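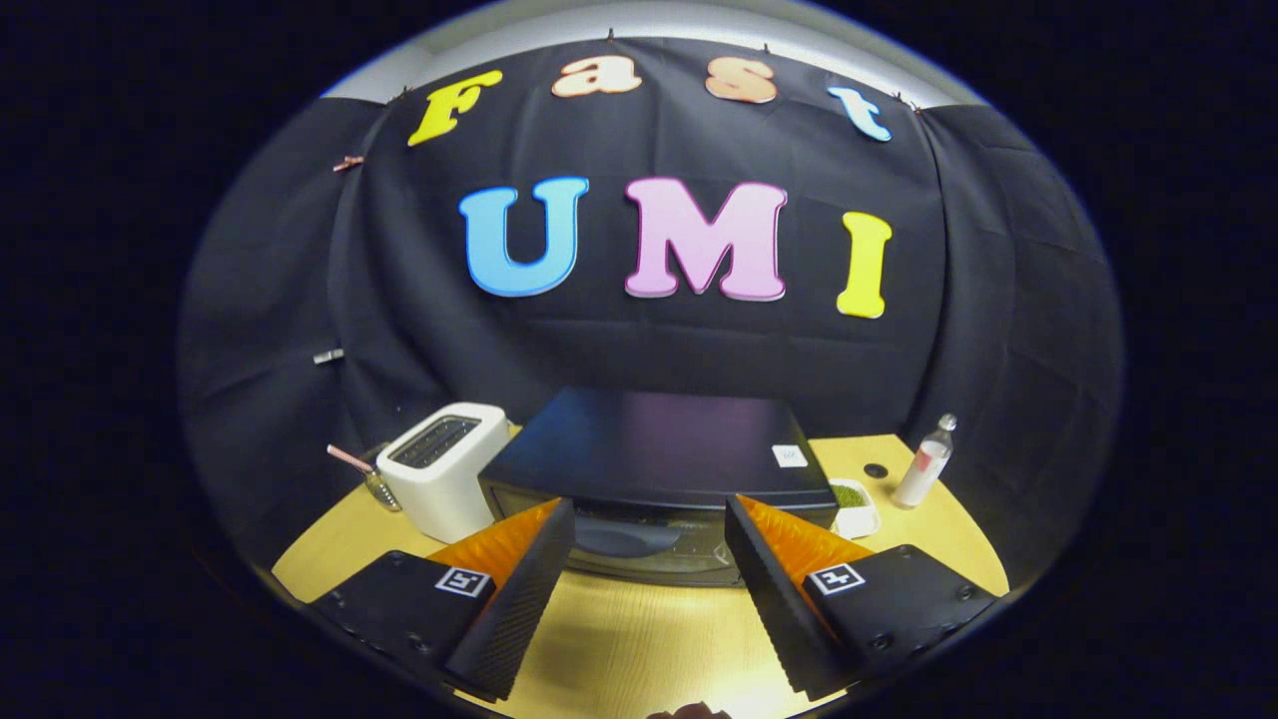

4 min read

Replacing the under-sink filter

2025-11-21

The old reverse osmosis unit under our kitchen sink quit last month. The faucet had been slowing down since summer, and by the end it took longer to fill a pitcher than to boil one. I changed the filters first, which did nothing, and then the membrane, which helped for a week. After that I found a hairline crack in the housing and a damp spot on the cabinet floor, and I stopped putting money into it.

We are on a well outside Hallbridge. The water is safe to drink according to the last two lab tests, but it is hard and it has a taste. Guests notice it in coffee. We stopped noticing years ago and then got the filter, and now we can't go back.

I looked at three replacements. One was a tankless model that needs an outlet inside the cabinet. We don't have one there, and I didn't want to pay an electrician to add it. One was a big brand unit that only takes its own cartridges. The third was a plain four-stage kit from Tsuji that uses standard size filters, the kind you can get at any hardware store. It cost $218 with the tank and the faucet. I bought that one.

Before I ordered, I checked the water pressure. These systems need a certain amount of push to get water through the membrane, and a well can be on the low side. I screwed a gauge onto the outdoor spigot and ran a bath to make the pump kick on. It shut off at 70, so I was fine. If your pump cuts out much lower than that, read the spec sheet for whatever you are buying. Some people need a small booster pump.

Taking out the old one was the worst part. I shut off the cold water valve under the sink, opened the faucet to let the tank drain, and waited. A full tank is heavy. I then pulled the tubes and forgot that the housings hold water too. Have a towel and a dishpan ready. The saddle clamp on the drain pipe had rusted screws, and I had to cut one of them with a hacksaw blade wrapped in tape, lying on my back with my head against the trap.

The new one went in over an afternoon. The tubes are color coded and the instructions are readable. The old faucet hole was the right size, so I didn't have to drill the sink. I did have to move the bracket over two inches because the tank is wider than the old one and wouldn't clear the garbage disposal. I had a drip at the tank valve until I took it apart and put more tape on the threads.

You have to fill and dump the tank a few times before you drink from it. The first tankful came out gray from the carbon. The second was clear but tasted flat. By the third it was fine.

My neighbor Blagoje Kos lent me his dissolved solids meter, so I have numbers. I don't think these meters tell you if water is safe, and they are not a substitute for a lab test, but they do show if the membrane is working. The kitchen tap before the filter read 83 times ten, give or take nothing, since his meter has a x10 light that comes on for high readings. After the filter it read 80 with no light. I expected lower than that. Blagoje says it should drop over the first week or two as the membrane gets rinsed out. I'll test again in December.

Things I would do differently: buy a spare length of tubing ahead of time, put a leak alarm in the cabinet on the same day (I ordered one afterward), and write the install date on the housings with a marker. I never knew how old the filters in the old unit were. I was guessing, and I was probably a year off most of the time.

Snežana Hodžić asked in the comments last time if I still keep bottled water in the house. Yes. The filter is no help when the power is out, because the pump doesn't run. We keep jugs on the bottom shelf in the basement and swap them out in the spring. I'm also looking at a hand pump for the well, made by a company called Brolivier, but I need to find out if it fits next to the pump we have. I called the well driller and left a message.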